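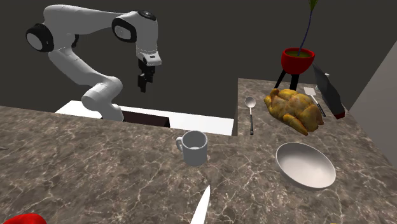

Tallier: 그리퍼 상태 감시 및 고장 재현 모듈

Vendano의 Tallier는 탁상용 로봇 팔과 두 손가락 그리퍼 사이에서 오가는 명령을 지켜보다가, 그리퍼가 열려서는 안 될 때 열리려고 하면 그 명령을 붙잡아 두는 모듈입니다. 하드웨어 본체와 기록 소프트웨어, 그리고 Kerekes 주방 시뮬레이션 장면이 한 묶음으로 제공됩니다.

이 제품은 고장 하나에서 출발했습니다. 저희 시험 셀에서 일어난 고장이고, 원인을 찾는 데 예상보다 훨씬 오래 걸렸고, 찾고 나서는 다들 화면 앞에 모여서 같은 로그를 몇 번이나 돌려 봤습니다. 그 과정이 정말 재미있었기 때문에(물론 컵을 깨먹은 날은 빼고요!) 사양표보다 고장 이야기를 먼저 적습니다. 제원만 필요하신 분은 아래 '제원' 항목으로 바로 내려가셔도 됩니다.

어떤 고장이었나

컵을 집어 그릇 옆으로 옮기는 단순한 반복 작업이었습니다. 팔이 컵을 들고 이동하는 도중에 보호 정지가 걸렸고, 작업자가 주변을 확인한 뒤 재개 버튼을 눌렀습니다. 팔은 멈췄던 자리에서 얌전히 다시 움직이기 시작했습니다. 그런데 그리퍼가 먼저 열렸습니다.

컵은 조리대에 떨어져 손잡이가 나갔습니다. 다친 사람은 없었습니다. 그 순간 작업자의 손은 셀 밖에 있었지만, 재개 직전까지는 컵 바로 아래 조리대를 닦고 있었습니다. 그래서 이 건은 파손이 아니라 안전 사안으로 분류했고, 같은 구성의 셀을 모두 세웠습니다.

처음에는 악력 부족을 의심했습니다. 손가락 패드를 새것으로 갈고 악력을 올리고 같은 동작을 반복했는데, 컵은 한 번도 떨어지지 않았습니다. 다음으로 케이블을 의심했습니다. 손목 쪽 커넥터를 흔들고, 굽힘이 가장 심한 자세로 팔을 세워 두고, 케이블을 통째로 바꿔 보기도 했습니다. 역시 멀쩡했습니다. 며칠 동안은 패드에 묻은 세제 때문이라는 설이 꽤 유력했습니다.

실마리는 로그의 빈 구간이었습니다. Jorex 컨트롤러는 보호 정지가 걸리면 그리퍼와의 통신 세션을 닫고, 재개할 때 새로 엽니다. 세션이 열리면 그리퍼 드라이버가 초기화 루틴을 돌리는데, 저희가 쓰던 드라이버 설정에서는 초기화의 마지막 단계가 '기본 개방 폭으로 이동'이었습니다. 빈 작업대에서 전원을 켤 때는 아주 합리적인 동작입니다. 물건을 든 채로 재개할 때는 그냥 놓아 버리는 명령이 됩니다.

그럼 왜 매번 떨어지지 않았을까요? 바로 여기가 저희가 제일 좋아하는 대목입니다. 상위 프로그램은 재개 직후 '현재 파지 유지' 명령을 따로 보냅니다. 이 명령이 초기화의 마지막 단계보다 늦게 도착하면 기본 개방 폭은 덮어써지고, 손가락은 눈에 보이지 않을 만큼만 움찔하고 맙니다. 먼저 도착하면 초기화가 그 명령을 지워 버립니다. 경계는 33밀리초였습니다. 정지 시간이 짧으면 세션이 빨리 열려 문제가 없고, 작업자가 천천히 꼼꼼하게 확인하고 재개할수록 드라이버가 절전 상태에서 깨어나느라 순서가 뒤집혔습니다. 안전하게 행동한 사람에게 더 잘 나타나는 고장이었던 셈입니다.

Tallier가 하는 일

Tallier는 Jorex 컨트롤러와 그리퍼 사이의 통신선에 끼워 넣습니다. 평소에는 명령을 그대로 통과시키면서 기록만 합니다. 개입하는 조건은 좁게 잡았습니다.

파지 잠금. 그리퍼가 물체를 쥐고 있다고 판단한 상태에서 정지가 걸리면, 재개 이후에도 손가락 폭을 넓히는 명령을 보류합니다. 보류된 명령은 버려지지 않고 대기열에 남으며, 작업자가 본체의 해제 버튼을 누르거나 상위 프로그램이 명시적인 놓기 명령을 다시 보내면 풀립니다.

초기화 분리. 드라이버의 초기화 루틴에서 통신 점검 부분과 구동 부분을 나누어 처리합니다. 통신 점검은 바로 허용하고, 구동은 파지 상태를 확인한 뒤에만 허용합니다. 저희가 겪은 고장은 이 기능 하나로 막힙니다.

순서 표시. 재개 직후에 도착한 명령의 순서를 시간축 위에 그려 줍니다. 두 명령이 서로 앞서거니 뒤서거니 하는 구간은 노란색으로 칠해집니다. 처음 보면 별것 아닌 그림 같은데, 한번 익숙해지면 이게 없던 시절로 돌아가기가 어렵습니다.

사건 저장. 정지 신호가 들어오면 앞뒤 구간의 명령, 손가락 폭, 모터 전류, 관절 각도를 한 파일로 묶습니다. 내부 메모리에는 사건 95건이 들어가고, 가득 차면 가장 오래된 것부터 지웁니다. 지우고 싶지 않은 사건은 잠가 둘 수 있습니다.

파지 상태를 판단하는 방법

가장 많이 받는 질문이라 따로 적습니다. Tallier에는 카메라가 없습니다. 손가락 폭과 모터 전류, 그리고 마지막 닫기 명령의 목표 폭을 비교합니다. 목표보다 넓은 폭에서 손가락이 멈췄고 전류가 유지되고 있으면 무언가를 쥐고 있는 것으로 봅니다.

이 방법이 약한 경우도 분명히 있습니다. 숟가락 손잡이처럼 얇은 물건은 목표 폭과 실제 폭의 차이가 작아서 빈손으로 판단될 수 있습니다. 뒤집개처럼 자루가 길고 무게가 한쪽으로 쏠린 물건은 쥐고는 있지만 손가락 사이에서 돌아갈 수 있는데, Tallier는 회전을 알지 못합니다. 껍질이 미끄럽거나 눌리는 음식물은 쥐는 동안 폭이 계속 줄어들어 판단이 늦어집니다. 얇은 물건을 다루는 셀에서는 판단 기준을 '항상 쥐고 있음'으로 바꿔 쓰시기를 권합니다. 귀찮은 해제 동작이 늘어나지만 떨어뜨리는 일은 줄어듭니다.

칼은 별도로 다룹니다. 날이 있는 물체를 다루는 작업에 Tallier만 믿고 사람이 함께 들어가는 구성은 지원하지 않습니다. 설정 화면에서 작업 종류를 날붙이로 고르면 재개 버튼 입력을 받지 않고, 셀 문을 닫은 뒤의 재기동만 허용합니다. 우회 옵션은 만들지 않았습니다.

Kerekes 주방 장면

고장을 실물로만 재현하려면 컵이 너무 많이 필요합니다. 그래서 기록 파일을 그대로 넣어 돌릴 수 있는 시뮬레이션 장면을 같이 만들었고, 지금은 저희 팀이 하루 중 가장 오래 켜 놓는 창이 되었습니다.

Kerekes 주방 장면에는 대리석 조리대 뒤에 흰색 팔이 있고, 손목 아래에 검은색 두 손가락 그리퍼가 달려 있습니다. 조리대에는 머그컵, 넓고 얕은 그릇, 숟가락, 뒤집개, 통째로 구운 닭이 놓여 있습니다. 닭은 저희가 특별히 아끼는 물체입니다. 어디를 쥐느냐에 따라 폭도 전류도 전혀 다르게 나오고, 파지 판단 로직의 허점을 이보다 잘 드러내 주는 물체를 아직 못 찾았습니다.

Tallier에서 꺼낸 사건 파일을 장면에 불러오면 관절 각도와 그리퍼 명령이 기록된 시간 그대로 재생됩니다. 여기서 명령 하나의 도착 시각만 앞뒤로 밀어 볼 수 있습니다. 파지 유지 명령을 조금씩 늦춰 가며 돌리다가 어느 순간 컵이 툭 떨어지는 것을 처음 본 날, 사무실에서 박수가 나왔습니다. 떨어지는 컵에 박수를 치는 직업이 또 있을까요?

장면에는 미리 준비된 정지 시나리오 32개가 들어 있습니다. 팔이 물체로 내려가는 도중, 손가락이 막 닫히는 중, 들어 올린 직후, 옆으로 이동하는 중, 내려놓기 직전 등 정지가 걸리는 시점이 각각 다르고, 정지 시간도 다르게 설정되어 있습니다. 사용자가 만든 시나리오를 추가할 수 있으며 물체의 질량과 표면 마찰도 바꿀 수 있습니다.

주의할 점이 있습니다. 시뮬레이션에서 떨어지지 않았다는 결과는 실물에서 떨어지지 않는다는 보증이 되지 못합니다. 접촉 모델은 패드의 마모나 오염을 모릅니다. 장면은 명령 순서 문제를 찾는 데 쓰시고, 악력과 패드의 적합성은 반드시 실물로 확인해 주십시오.

설치

설치 전에 팔의 주 전원을 차단하고 그리퍼가 아무것도 쥐고 있지 않은지 확인합니다. 팔이 높은 자세로 멈춰 있다면 먼저 접힌 자세로 옮긴 뒤 전원을 내립니다.

컨트롤러 쪽 그리퍼 통신 커넥터를 분리하고 Tallier의 입력 단자에 연결합니다. 그리퍼에서 오는 케이블은 출력 단자에 연결합니다. 두 단자는 모양이 달라 거꾸로 꽂히지 않습니다.

정지 신호선을 연결합니다. 이 선은 컨트롤러의 정지 상태 출력에서 가져오며, 비상정지 회로에 직렬로 넣지 않습니다. Tallier는 안전 회로의 일부가 아니고, 안전 회로 안에 들어가서도 안 됩니다.

본체를 조리대나 작업대 아래, 액체가 튀지 않는 곳에 고정합니다. 해제 버튼은 셀 밖에서 손이 닿는 위치여야 합니다. 셀 안쪽으로 손을 뻗어야 누를 수 있는 자리에는 설치하지 마십시오.

전원을 올리고 본체의 표시등이 파란색으로 바뀔 때까지 기다립니다. 표시등이 깜빡이는 동안 팔을 움직이면 기준 폭 측정이 틀어질 수 있습니다.

측정이 끝나면 가벼운 플라스틱 컵을 쥐게 하고 들어 올린 상태에서 보호 정지를 겁니다. 잠시 기다렸다가 재개합니다. 컵이 그대로 들려 있고 화면에 보류된 명령이 나타나면 정상입니다. 이 시험은 정지 시간을 바꿔 가며 6회 반복하고, 한 번은 반드시 드라이버가 절전 상태로 들어갈 만큼 길게 두십시오. 짧은 정지만 시험하고 끝내면 저희가 처음에 놓쳤던 것을 똑같이 놓치게 됩니다.

표시등과 조치

파란색 점등: 통과 및 기록 중입니다.

파란색 점멸: 기준 폭을 측정하고 있습니다. 팔을 움직이지 마십시오.

노란색 점등: 개방 명령이 보류되어 있습니다. 그리퍼가 무엇을 쥐고 있는지 확인하고, 물체를 받칠 준비를 한 뒤 해제하십시오. 그리퍼 아래에 손을 넣은 채로 해제 버튼을 누르면 안 됩니다.

노란색 점멸: 사건 메모리가 잠긴 사건으로 가득 찼습니다. 감시 기능은 계속 동작하지만 새 사건은 저장되지 않습니다.

빨간색 점등: 그리퍼 쪽 통신이 끊겼습니다. 이 상태에서는 파지 잠금이 보장되지 않습니다. 팔을 세우고 케이블을 점검하십시오.

빨간색 점멸: 내부 오류입니다. Tallier를 분리하고 지원 창구로 사건 파일을 보내 주십시오. 분리한 동안에는 파지 상태의 재개를 금지하고, 정지가 걸리면 물체를 수동으로 내린 다음 재기동합니다.

Tallier로 막을 수 없는 것

전원이 완전히 나가면 Tallier도 꺼집니다. 정전 때 손가락이 풀리는지 여부는 그리퍼의 기계 구조에 달려 있습니다. 자체 잠금이 없는 그리퍼라면 낙하를 전제로 작업 영역을 설계해야 합니다.

팔 자체의 오동작도 막지 못합니다. 관절이 잘못된 방향으로 움직이거나 충돌 감지가 늦는 문제는 Tallier의 감시 범위 밖에 있습니다. 관절 각도를 기록하기 때문에 원인을 찾을 때는 큰 도움이 되지만, 개입하지는 않습니다.

티칭 중에 작업자가 직접 보내는 개방 명령도 통과됩니다. 손으로 가르치는 동안 그리퍼가 말을 듣지 않으면 그것대로 위험하다고 판단했습니다. 이 결정을 두고는 내부에서 꽤 오래 다퉜고, 의견이 다르신 사용자의 이야기도 계속 듣고 있습니다.

초기 펌웨어를 쓰시는 분께

2월 이전에 출하된 본체에는 대기열 처리에 결함이 있습니다. 개방 명령이 보류된 상태에서 정지가 한 번 더 걸리면, 첫 번째 명령의 해제가 두 번째 명령까지 함께 풀어 버립니다. 연속 정지가 잦은 셀에서는 해제 버튼을 누른 뒤 그리퍼가 예상보다 넓게 열릴 수 있습니다.

이 결함은 저희가 Kerekes 장면에서 정지를 연달아 거는 시나리오를 만들다가 발견했습니다. 고장을 막으려고 만든 장치에서 고장을 찾았으니 기분이 묘했지만, 현장에서 먼저 터지지 않은 것이 얼마나 다행인지 모릅니다. 토요일에 찾아서 그날 저녁 임시 조치를 배포했고, 정식 펌웨어에는 대기열을 명령별로 따로 해제하는 방식이 들어갔습니다.

업데이트는 기록 소프트웨어의 장치 메뉴에서 진행합니다. 그리퍼를 비우고 팔을 접힌 자세로 둔 상태에서 시작하십시오. 업데이트 전까지는 연속 정지가 발생하면 해제 버튼을 쓰지 말고 물체를 받친 뒤 상위 프로그램의 놓기 명령을 사용하십시오.

제원

제품명: Tallier 그리퍼 상태 감시 모듈
제조: Vendano
대상 컨트롤러: Jorex
대상 그리퍼: 폭과 모터 전류를 보고하는 두 손가락 전동 그리퍼
사건 저장: 내부 메모리 95건
정지 신호 입력: 접점 방식
해제 버튼: 본체 일체형, 외부 버튼 연장 가능
진공 그리퍼 및 공압 그리퍼: 지원하지 않음
안전 회로 편입: 불가

구성품

Tallier 본체, 컨트롤러 연결 케이블, 정지 신호선, 외부 해제 버튼, 고정 브래킷, 시험용 플라스틱 컵, 기록 소프트웨어 사용권, Kerekes 주방 장면 사용권.

시험용 컵은 일부러 가볍고 잘 안 깨지는 것으로 골랐습니다. 설치 시험에 머그컵이나 유리컵을 쓰지 마십시오.

사건 파일 보내기

원인이 잘 잡히지 않는 낙하나 예기치 않은 개방을 겪으셨다면 사건 파일을 보내 주십시오. 파일에는 영상이나 음성이 들어가지 않습니다. 보내실 때 쥐고 있던 물체, 정지 시간, 재개한 방법을 한 줄씩만 적어 주시면 분석이 훨씬 빨라집니다. 실제로 떨어지지 않고 움찔하기만 한 경우도 꼭 보내 주세요. 저희에게는 그런 파일이 제일 반갑고, 시나리오로 옮겨도 된다고 허락해 주신 것은 다음 장면 업데이트에 넣어 모든 사용자에게 배포합니다.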